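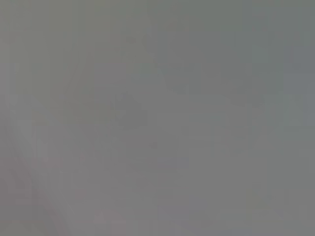 Shop night talk, 10 min max. Manikandan Thampi. Don't read off the page.

Hi, thanks to Grudley for the bench space. Quick show of hands, who has built an arm? OK.

Wrist camera first. Fixed focus, cheap. Wanted it close to the fingers, went too close. Gray mush. Mention the spacer, pass it round.

Then the logs. 1,821 grabs since February, 1,053 of them good. Say what "good" means: picked up, moved, put down, no help from me. Somebody will ask about teh rest. Mostly slips, mostly the round stuff.

Gripper = version 2. First one cracked at the hinge, printed it lying the wrong way. Pads are bike tube, glue them the night before.

Wiring. SLOW DOWN here. Separate supply for the servos!! Lost a whole weekend to that, board kept resetting every time the elbow moved.

Software, skip if short on time. Treria branch, not the main one. Calibration script is ugly but it runs.

Still to do: cable guide, quieter base motor, write up the parts list (promised Gatard folks, havent done it).

Questions. Leave the arm powered off till people sit back down.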